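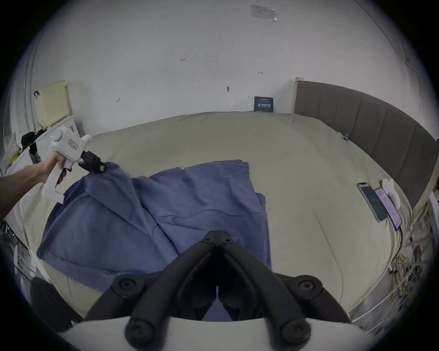
Demonstration operators, cloth handling (Brendville)

Horkero is hiring 8 people to show folding and cloth-handling tasks with hand-held grippers. You hold the gripper by its handle, close the jaws on the fabric, and do the job the way you would at home. The recordings are used to train robot arms that will do the same work. Most of the work is with garments and household linen laid out on a bed or table.

No background in robotics is needed. Two of our current operators came from hotel housekeeping and one from a dry cleaner's.

What you will do

Work through a task sheet for each shift: pick up a garment by a corner, spread it flat, fold it, stack it, then mess it up and start over.
Use one gripper or a pair, depending on the task.
Mark each attempt as good, bad or unsure in the log. Failed grabs are kept, so please log them as they happened.
Swap the battery and wipe the lens between sets.
After the first month, some operators also train on the remote-control station, where you steer a Tavetti arm from a desk.

What we ask for

You are 18 or older and allowed to work in the United States.
You can stand for most of a shift and use a squeeze grip many times an hour. Left-handed applicants are welcome.
You can follow written steps in English and write short notes.
You are patient with repeated work. You may fold the same shirt for most of a morning.

Hours and pay

Shifts are four hours, mornings or afternoons, with a break of 10 minutes every hour. We need at least 3 shifts a week from each person. Pay is $23 an hour, including training and setup time. The contract runs for six months and can be extended. Parking is free behind the building.

Training

Your first 2 shifts are paid training with Mulugeta Wako, who runs the floor. He will go over how to approach the cloth, how fast to move, and how to keep the fabric in view of the camera. Nothing you record during training goes into the final set unless you agree to it.

How to apply

Send a short note with your work history and the shifts you can take to Javiera Cisternas at the Brendville office. A resume is fine but not required. Applicants we call in will spend half an hour trying the gripper on towels and shirts, and that visit is paid too.

Applications are open through the end of February. Training starts the week after.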